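Fin pads again, and a word about screws

A few people wrote after the April post to ask how I look after the hand-held gripper, so I'm putting the whole routine down in one place. It takes up to 45 minutes if nothing is broken.

The pads come first. Mine are the magenta ribbed sort, and the fine ridges pick up grit, skin oil and pollen. I take both pads off and wash them in warm water with a drop of washing-up liquid, using an old toothbrush along the ridges and never across them. They dry on a tea towel overnight. I used alcohol wipes for the first year and the pads went stiff at the tips. Ye-seo Yeon at Fleltbridge told me to stop and I should have listened sooner.

While the pads are off I check the two light grey plates. There are three screw holes in each. The screws want to be snug and no more. I overtightened one last summer and spent an evening with an extractor getting the stub out. I now do them up in turn, a bit at a time, and put a dot of paint on each head so I can see if it has moved.

Next is the zero. Close the fingers fully, read the width, and write it in the notebook. Open them fully and do the same. If either number has drifted from the last entry I go back to the plates before touching anything in the software. Out of 19 entries so far, the software was at fault once.

After that I take it outside to the round table and try it on ordinary things from the desk. The sky was overcast this time, which suits the camera. Bright sun makes the lens exposure jump about and then I can't tell a bad pad from a bad picture.

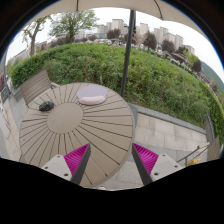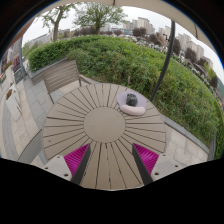
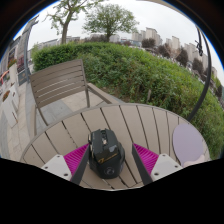

Checking the gripper at the garden table. The black mouse is in the first and third pictures, the grey lump on the mouse pad in the second.

A mouse is a good test piece. The shell is hard and curved, so if one finger sits higher than the other you feel it twist as you close. I do a few slow closes with it square to the fingers and a few with it turned. A soft thing like a wrist rest tells you very little about alignment, but it does show whether the pads bend evenly.

The notebook says to replace the pads at 1,000 closes. I have gone past that without trouble, though the left one is starting to whiten at the root of the ridges, so a new pair is on order from Movberg. Prodromos Balaskas prints his own and says they last about as well. I haven't tried them.

Next job is the trigger spring, which has begun to squeak. I'll write that up when the part comes.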